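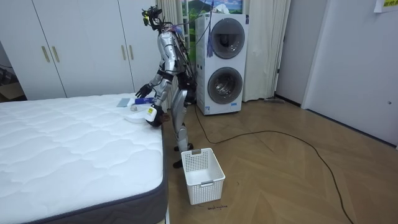 1. Opening and documents

Vellgate, furnishing and laundry group. Minutes of the meeting held on Saturday, January 17, 2026, in the ground floor office. Nadiia Hnatiuk took the chair. Housekeeping, maintenance and purchasing were each represented. The stores clerk joined from item 4.

The previous minutes were accepted with one change. Under "Bedding", the words "mattress replaced" should read "mattress inspected and kept". The room plan, the cleaning sheet and the Rovesard service quote were taken as read.

2. Mattress

The mattress has a white quilted top with a wavy stitch and a dark charcoal fabric border. Housekeeping reported that the border and the top need separate instructions. The present cleaning sheet covers both in one line and gives no order of work.

Agreed wording for the sheet:
– Strip the bed completely. Put linen straight into the basket.
– Vacuum the top along the stitching, then across it.
– Treat marks with a cloth that is damp but does not drip. Apply the cleaner to the cloth. Do not pour or spray it on the quilting.
– Clean the border last, with a second cloth.
– Leave the bed unmade until the top is dry to the touch on both sides of the stitching.

Purchasing asked whether a drying time could be stated. Housekeeping preferred the touch test, as the room is heated differently in winter. The touch test stays.

A quilted protector was discussed. The Isex protector comes in two depths and the group does not have a reliable figure for the depth of the mattress with the topper fitted. Maintenance will measure at all corners. No order is to be placed before then.

3. Cleaning products and where they are put down

The sheet does not say where bottles and cloths go during the work. Products have been set down on the bed itself, toward the far corner, and a shallow white tray is in use near the mattress edge. Housekeeping finds the tray useful but it does not sit flat on quilting when loaded on one side.

Agreed: bottles stand on a hard surface when not in the hand. Small dry items may go in the tray. Caps are closed before a bottle is put down.

Labels were raised next. The label on the white bottle is small and yellow, and the text on stock of this type is hard to read at arm's length. Stores will add a second label to each bottle with the product name, the dilution and the date opened. The standard dilution remains 200 ml of cleaner to 4 liters of water for hard surfaces. It is not to be used on the mattress. The mattress product is supplied ready to use.

Cloths: gray for the border, white for the top. This replaces the note taped inside the cupboard door, which is to be removed.

4. Laundry basket

The white plastic basket with the square-grid walls stays as the standard type. The open walls let air through and the handle slot is easy to grip. Two points were recorded against it. Small items such as socks can work into the grid, and thin straps catch on it when the basket is tipped out. Mesh bags will be kept with the basket for these items. Stores has 14 bags, which is enough for the present rooms.

The floor position in front of the bed was queried. Maintenance considers it acceptable while the bed is being stripped. At all other times the basket goes beside the laundry cabinet, clear of the machine doors. It should not be left standing with damp linen in it overnight.

Housekeeping asked for a lid. Not agreed. A lid would slow drying, and there is no place to store it.

5. Stacked laundry machines

The two front-loading machines stand one above the other in the tall white cabinet. Rovesard has quoted for an annual service of both, including hoses, door seals and fixings. The quote does not mention the floor under the unit. Maintenance wants this added, since the boards carry the whole load on a small footprint and the unit was last leveled before the floor was refinished.

Other points:
– The door seal is to be wiped after the last load of the day and the door left ajar.
– Filters are to be cleaned by whoever unloads. The log sheet has no column for this. A column will be added.
– Mattress protectors are washed alone. The spin is set low.
– Vibration at high spin was reported twice. Maintenance will repeat the level check with a full load and note the spin speed.

Purchasing asked if the machines could be moved to the passage. Maintenance advised against it. The passage has no drain and the door would have to be rehung. Closed.

6. Floor and floor markings

There is a small handwritten mark in black on the boards below the basket position. It appears to read "wash machine". Housekeeping asked if it is still needed. Maintenance believes it dates from the first layout, but no drawing shows it. It is to be left in place until the room plan has been checked, then removed with the method given by Dovhaniuk for the floor finish. No abrasive pads.

Dovhaniuk also advises against wet mopping on this floor. The cleaning sheet says "mop". It should say "damp mop, well wrung, along the boards". Spills at the bedside or in front of the machines are wiped up at once.

Felt pads under the bed legs were not checked. Carried forward.

7. Actions

Nadiia Hnatiuk – issue the revised cleaning sheet with the wording in items 2, 3 and 6.
Maintenance – measure mattress depth, repeat the level check, compare the floor mark with the room plan, check the felt pads.
Purchasing – ask Rovesard to add the floor under the unit to the quote. Hold the Isex order.
Stores – second labels on bottles, mesh bags to the basket position, 6 new gray cloths.
Housekeeping – add the filter column to the log sheet, remove the cupboard note.

8. Next meeting

In March, same room. The Rovesard quote will be taken first. Items for the agenda go to Nadiia Hnatiuk in writing.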